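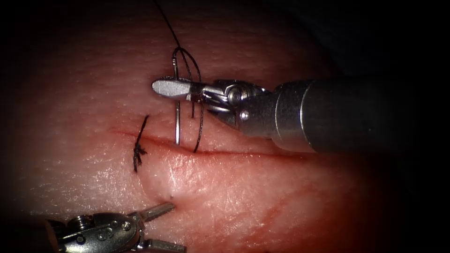 Last updated: March 12, 2025

Every March the ballots go round again, and every March my feed fills with people I half know begging me to click on their faces. This year it's the Plaken Rising List, run by a ratings outfit called Cerum, and the winner in the lifestyle category took it with 862 votes out of 2,078.

I don't doubt that he's popular. I do doubt what the word "influential" is doing there. To vote you needed an email address, and I voted with two of mine to see if anyone would stop me. Both went through. A man with a big family and a free evening could make a dent in numbers like these.

Then look at who gets on the ballot. Cerum says its 12 nominees were picked after "wide research," and leaves it there. I wrote to ask what the research was and got back a link to the sponsorship page. The runner-up, a food blogger with 610 votes, has written for years about what people in Sirkovley cook when money is short. Her readers argue with her, try the recipes and send them on to their mothers. I'd call that influence. She posted about the vote once.

The winner posted about it every day – sometimes twice – and the local sites ran Cerum's press release word for word under the headline "Voted Most Influential." The Pisharody Weekly at least changed a comma.

Defenders say it's harmless and gives young people a lift. Maybe. But the title goes into bios and onto speaker invitations, and by next year it will be quoted as proof of something. If Cerum wants to be taken seriously, it can publish how nominees are chosen and who paid for the dinner. Until then I'd file it with the office raffle, where we also clap for the winner.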